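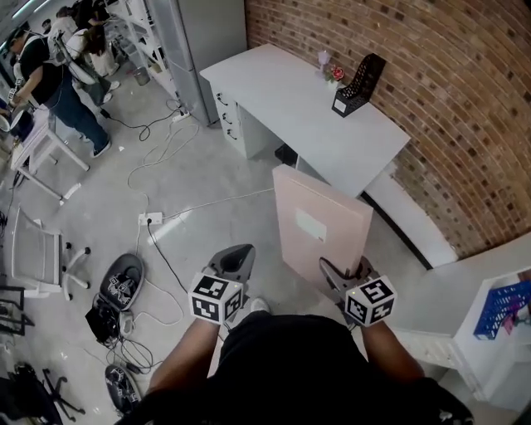
Altıntaş objected at the planning stage that the price of a gripper pair says little about the cost of a working station, and the budget was redrawn on that basis.

Figure 3. Two hand-held grippers with marker cubes, closed on opposite edges of an upright board.

4.2 Equipment planning

Each station was costed as one unit: two hand-held grippers, their marker cubes, power distribution and spares. Quotations were obtained from Stallov and Sartori. The Stallov offer was lower per pair but excluded replacement jaws, which we had entered as a separate line — almost 35 per cent of the yearly running cost. Sartori included jaws but required a minimum order.

We planned for 120 hours of use per station before the first jaw change. Tasks involving large flat items, such as the board in Figure 3, were budgeted at the same rate as table-top tasks. Furniture was left out of the estimate, as the Prurkska site already had desks and shelving. Orders were to be placed in March, with cabling bought locally.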